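The Long Pour

Print this story | E-mail this story

So the first thing you should know is that I was the one who signed the sheet. My initials, top line, right under "grip force verified." I'd like to say I was tired (I was) or that somebody rushed me (they didn't), but mostly I just liked the arm and figured it liked me back.

We called the arm Rudo. Simbridge bought two of them that December, white with black fingers, and set them up on a tan table in the big room we shared with the clothing people. Rudo did the holding and the other one did the looking. The job was cups. Pick up a cup of coffee, carry it the length of the table, set it down without sloshing. The customer was D'Amico, a chain of coffee counters that wanted a kiosk with no one in it, and they had ordered 600 lids' worth of patience from us before they'd sign for anything.

I was good at cups! I want that on the record. A paper cup is a terrible thing to hold if you're a machine. It's soft, it's tapered, it changes its mind depending on how full it is. Squeeze too little and it slides right down through your fingers. Squeeze too much and the lid pops and you've made a fountain. I'd spent weeks finding the spot in between, and I could tell by the sound of the motors when Rudo was in it — a sort of low purr, then a click, then quiet.

The controller was called Grello and it had a limit in it. Past a certain squeeze, everything was supposed to let go. That was the safety. You could set the number yourself, and I had, the night before, because it kept tripping in the middle of a good run and I was sick of starting over. I moved it from 200 to 400. I was going to move it back. I even wrote "move it back" on my hand, and then I went home and washed my hands like a person.

Next morning I ran the empties first, no trouble. Then I filled one. Hot, too, from the pot down the hall, because D'Amico had asked for hot and I wanted to be able to say I'd done it their way.

Rudo picked it up beautifully. Carried it beautifully. Got to the end of the table and didn't put it down.

I said, "Go on." I talked to it a lot in those days. I leaned in and put my hand out under the cup, palm up, the way you would for a kid holding something too full. There's a yellow line on the floor you're not supposed to lean over. I was well over it.

Then the purr came back, without the click after it. The fingers just kept closing. It took maybe two seconds, and I remember thinking very calmly that the limit would catch it, and then I remembered what was written on my hand, or used to be.

The lid hit the ceiling. The coffee mostly hit me.

Somebody behind me yelled and somebody else slapped the red button, and there I was with my sleeve stuck to my arm, running for the sink, saying "I'm fine, I'm fine" in a voice that wasn't. It blistered from the wrist to about the elbow. They asked me at the clinic what happened and I said I spilled my coffee.

I told my boss the same thing. For a day and a half I told everybody the same thing, and they all blamed a bad sensor in the finger, and they were going to send the finger back. It was boxed up and everything. Then I heard one of the new hires say she'd run the afternoon tests for me since my arm was hurt, and I watched her walk over to the table and set out a cup. 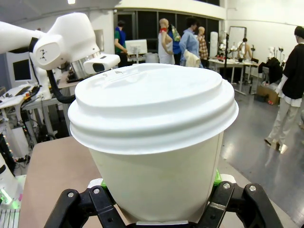

Rudo with a lidded cup, the second arm looking on.

I got across that room faster than I'd gotten to the sink. I hit the button myself, and everyone turned around, and I pulled up the settings and pointed at the 400 until somebody read it out loud.

They didn't fire me. They took my name off the sheet and gave me the lids to count. The limit has a password on it now and I don't know it, and I haven't asked.

I still say good morning to Rudo. I say it from behind the line.

14 comments | 37 shares

More stories
The Elevator Inspector's Wife
Salt for the Driveway
A Room With the Radio On
What the Mower Found

Print this story | E-mail this story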